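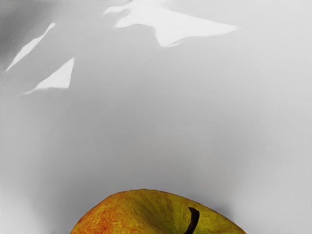 The Tillden fruit fair charges 18 dollars at the gate, and for that I expected to come home knowing something about fruit. I went on January 10, 2018, the opening day, mostly to find out whether winter pears are worth what the growers' stalls ask for them. I'm still not sure. The first hour was speeches in a cold hall, and the word "heritage" came up in every one. What I wanted was somebody to explain color. Take a pear with rusty orange speckles thick on one side and plain yellow-green to olive on the other. Half the sellers will tell you the blush means sweetness. The other half say it only means that side got more sun. Both halves had signs printed to say so.

Neelam Kaushik, who gave the storage talk, was the best thing on the program. She told us to forget the skin and press gently near the stem, and she admitted that even this fails with some varieties. Then she took questions for longer than she was scheduled to, and the organizers started stacking chairs around her.

The tasting was a letdown. The leaflet promised 39 varieties. Plenty of the plates had a name card and nothing to eat, and the slices that were left had gone brown. I tried one called Karam, which the card described as "honeyed, with notes of almond." I got pear. My wife got cold pear. A man next to us said he could taste the almond, but he was wearing an exhibitor's badge.

After lunch there was a bus to the Pergate packing house, included in the ticket. They walked us along a corridor with windows and told us the place stores 3000 crates at a time, some of them since October.
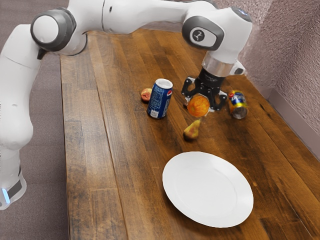
I asked how fruit that has been in cold storage since the fall can be sold under a sign saying "fresh picked." Our guide said that was a matter for the retailer. I asked again at the gift shop, where such a sign was hanging over the pears, and was told it was a matter for the packing house.

The shop prices were no bargain either. A small jar of pear butter cost more than lunch, and lunch was already too much.

Would I go again? For Kaushik's talk, yes, if they gave her a proper room. Skip the speeches, eat before you come, and get to the tasting tables early. The parking lot at the north end floods, so use the one by the school. I bought six pears on the way out and pressed every one near the stem. Two were good.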